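Kestholm Pages > Diary > 2019

Diary Lists Garden Archive Contact

25/07/2019
Posted by the Kestholm diarist

Up early. Coffee, toast, then a walk down to Ndung'u for bread before they ran out of the seeded kind. They had two left and I took both. One is in the freezer now, sliced, with a piece of parchment between every few slices so I can get them apart later.

The rest of the morning was towels. I have been putting off the towels since June. The old ones from the Vondton house were thin in the middle and had gone stiff, and I finally ordered gray ones from Wislow to replace them. I wanted gray because white shows everything and the navy ones shed on the bathroom floor for a year. The Wislow ones are heavier than I expected. They are a looped terry with lighter flecks in it, and the hem is flatter and darker than the rest, so you can always find the edge with your fingers.

The trouble is the shelf. The closet in the hall is shallow and the towels stick out past the front if they are folded in half and in half again, which is how I have folded towels my whole life. The door then doesn't close. So the job was to work out a fold that fits, and to do it on the white table, where there is room to lay a towel out flat.
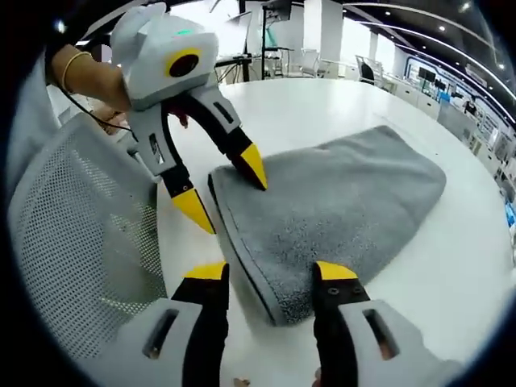 I tried thirds first. Long edges in, one over the other, then in half. It fits the depth of the shelf fine but the stack leans, because the hem ends up all on one side and that side sits lower. Turning every other towel around fixes the lean. It also means you have to remember to turn them, and I know I won't after the first week.

Then I tried half lengthwise, then thirds. This one is better. It comes out closer to a square and the thick fold goes to the front. The corners need a tug before the last fold or they creep in and leave a lump. The hem wants to curl, too, and I found it helps to smooth it down with the side of the hand before folding anything over it.

Stopped for lunch. Cheese and the new bread, and half a tomato that needed using. Rain came on and I brought the cushions in from the back step. Wrote down the water meter while I was near it, 1,737, and put the number on the pad in the kitchen.

After lunch I went back and did the thirds again a few times to be sure I could do it without thinking. The label is a small tan one sewn close to a corner, and I would like it tucked out of sight on the shelf. I haven't found a way to do that every time. Mostly I just turn the towel until I don't mind where the label is – it is a very small thing and I spent too long on it.

The mouse was still out on the table. I keep meaning to give it a place of its own on the desk, and the plant could do with being turned, the leaves are all going one way.

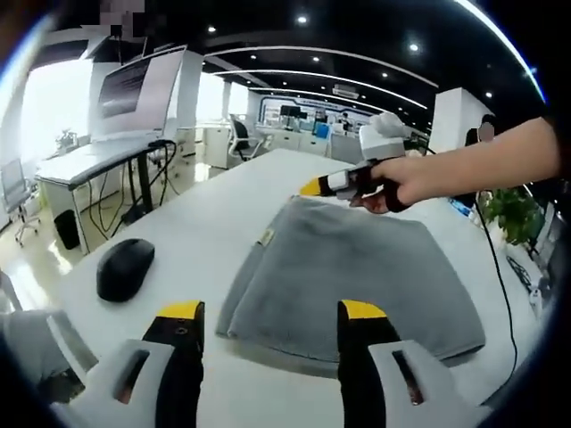 For the closet

Bath towels on the middle shelf, fold to the front, 4 to a stack. Any more and the top one slides when the door is opened quickly.

Hand towels go above. They can stay in halves, they are small enough.

Old Vondton towels: keep the two best for the car and for wet shoes. Cut up one for the windows. The rest to the animal shelter in Wislow bags, if I can find where I put the bags.

Wash the new ones apart from everything else the first few times. No softener. I used it on the old set and I think that is what made them so poor at drying.

Still to do tomorrow: sheets, the pillowcase with the missing button, and the bottom shelf, where there is a box I haven't opened since the move.

Soup for supper. Bed at ten.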